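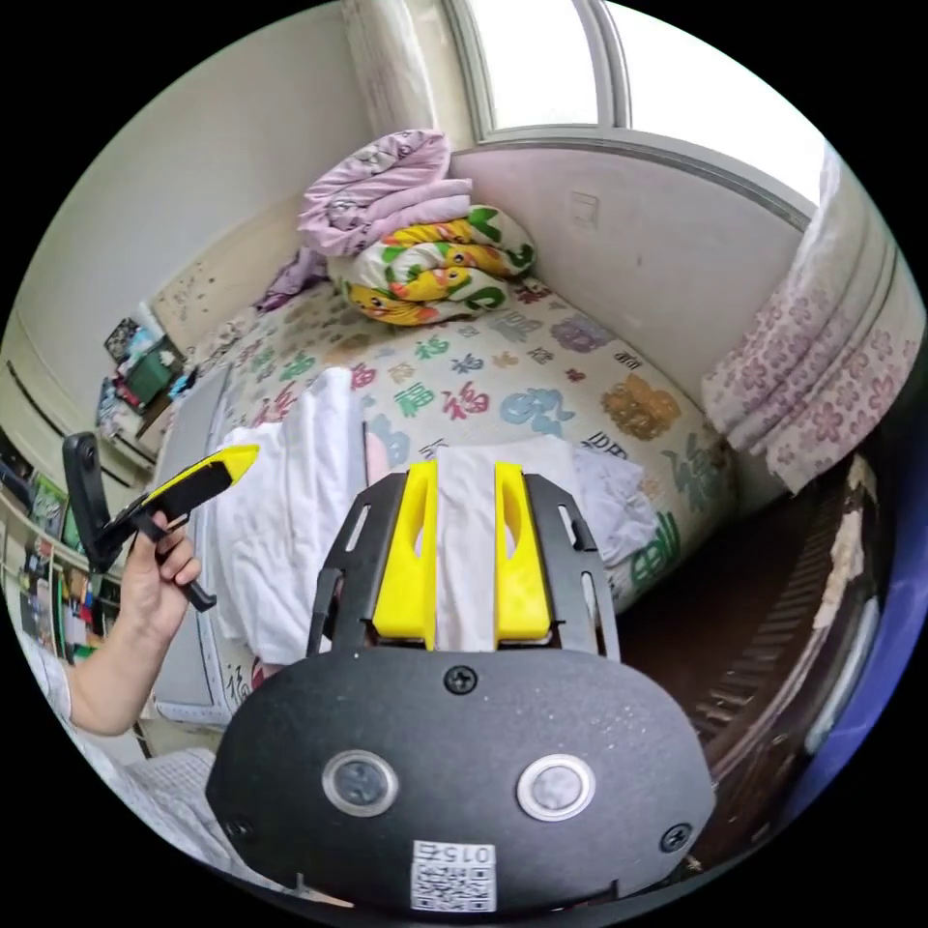

Hikport Housekeeping & Linen Board
Topic: So we teach the grippers now

turndown_service
Third week of it. For those just joining, I clean furnished apartments for Miltard, the ones let by the month, and since June half of my shift has been done with a gripper in each hand. You pick up the sheet with the grippers, you fold the sheet with the grippers, you put the sheet down with the grippers. The recordings go off to somebody and at some later date a machine will know how to fold a sheet.

My question is practical. How is everyone's shop handling the room quota? Ours was not changed. A bed that takes me 6 minutes by hand takes me three times that with two big plastic beaks, and the planning sheet still thinks I have fingers.

pillowcase_nr4
Ours was changed, after a fight. Recorded rooms count double. Ask for that in writing before you ask for anything else.

Also the duvet. Do they make you do the duvet?

turndown_service
They make me do the duvet.

pillowcase_nr4
My condolences.

KáriE
Kári Eyvindsson here, shift lead at Randska, the laundry side. I'll be the unpopular one. We've had a folding line for years and everybody said it would empty the building. What it emptied was the sore shoulder list. People who used to stand at the table now feed the machine, check stains and sort the odd stuff. I'd take that over 300 pillowcases by hand on a Friday.

The gripper recordings seem to me the same thing one step earlier. Somebody has to show it how, and it may as well be the person who knows.

mangle_maven
Kári, how many stood at the table before and how many feed the machine now?

KáriE
Fewer. Some went to the delivery side and some left when their contracts ended. I'm not going to pretend otherwise.

mangle_maven
Thank you. The shoulders of the ones who left are presumably also doing great.

KáriE
Fair. I walked into that.

turndown_service
Can I drag this back to my beds for a minute. A thing I didn't expect is how much of the job I never knew I was doing. With my hands I grab a crumpled sheet anywhere, give it a shake, and the corner sort of turns up. With the grippers there's no feeling for where the hem is, so you have to look for it. First day I spent most of a morning hunting one corner in a heap of white cotton while the guest's alarm clock went off twice.

By the second week I had a system. Lift from the top of the heap, let it hang, pinch the lowest point, swap hands. My supervisor watched and asked me to write it down for the others. So now I'm the author of a manual. Same hourly rate as before I was an author.

B_Ostergaard
That last bit is what you should be talking about. I'm Baldur Østergaard, steward for the cleaners at Grímsdóttir, retired from actual beds because of my knees. When they brought in recording at our place we asked for three things: a supplement for every recorded hour, the right to say no to a room, and no use of the recordings to rate the person. We got the first and the third. The second is "under discussion," where it has been living comfortably for months.

The rating part matters more than you'd think. If they know how long your sheet takes with grippers, they know how long everyone's does, and sooner or later somebody makes a chart.

pillowcase_nr4
We have a chart. It's laminated.

drycycle
Unpopular opinion number two: I like it. I've been in housekeeping since I left school and this is the first time anyone from an office has asked me how I do a thing and then waited for the answer. One of the engineers came along for a whole day and could not fold a fitted sheet. Grown man, two degrees. I showed him and he took notes.

Will it take my job? Maybe, someday, if it can also find the remote control under the mattress and deal with what people leave in a shower drain. I'm not losing sleep.

mangle_maven
They don't need it to do the drain. They need it to do enough of the rest that one of you does the drains for the whole building. Enjoy being asked for your opinion while it lasts, is all I'm saying.

drycycle
You must be a riot at the Christmas dinner.

mangle_maven
I organize the Christmas dinner.

turndown_service
On the wrists, since two of you wrote me privately. Yes, mine hurt too. What helped was doing the small pieces first, pillowcases and towels, and leaving anything the size of a double bed until the hands were warm. Resting your elbows against your sides helps as well. I was told 90 minutes at a stretch was fine. It was not fine. I put the things down after half that and so far no one has come running.

B_Ostergaard
Report it anyway, every time, on the form. If it's only in this thread it didn't happen.

KáriE
Agree with Baldur there, and I speak as the person the forms land on. One sore wrist I can do nothing with. Ten of them and I get a meeting.

pillowcase_nr4
Do they tell you how many folds they want in the end? We were told 200 of each item and then the list of items grew.

turndown_service
No number given. I asked and was told "until it's good," same as my mother used to say about the piano.

Update on the quota, before I go to bed: I sent pillowcase's line about double counting to my supervisor word for word. She says she'll take it upstairs. She also wants to know if the manual could have a chapter on duvets.

pillowcase_nr4
Charge by the chapter.

B_Ostergaard
Send me a message before you write any of it. I still have the wording we used for the supplement.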